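Peg board puzzle night fills the hall at Stosthorpe

A hands-on evening built around small blue parts and a white board drew about 30 people to the Stosthorpe community hall on Monday, organisers say.

The board is the work of Stepan Romaniuk, a retired pattern maker who began designing assembly tasks for his neighbours' kids last winter. Pegs have to be stood in the right holes on a set of white plates, and a gear with its own upright peg has a spot near the top of the board.

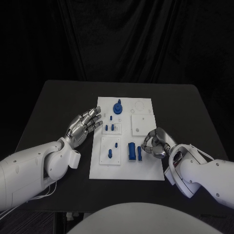
The task board on its black table, with pegs and gear in blue.

Romaniuk draws his layouts in pencil before he settles on where a part will go. He has been through 20 versions since he started, and he keeps the old ones in his garage in Vitby.

"The pegs look much the same until you have two of them in your hand," he said. "Then you notice one is shorter, and it matters."

Benedetta Gatti, who runs the Monday program, said the hall would buy a cupboard for the boards with an $800 grant approved in August. A second table is also on the list — the current one gets crowded once people start leaning in.

The plates sit at different heights and positions on the board, and the gear and a single peg stand close together at the far end.

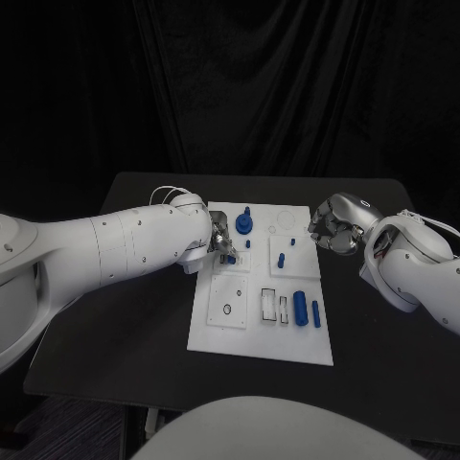

How to take part

Sessions start at 7 p.m. and entry is free. Children under ten should come with an adult. Spare pegs are kept at the front desk, and anyone who finds one in a coat pocket at home is asked to bring it back the following week.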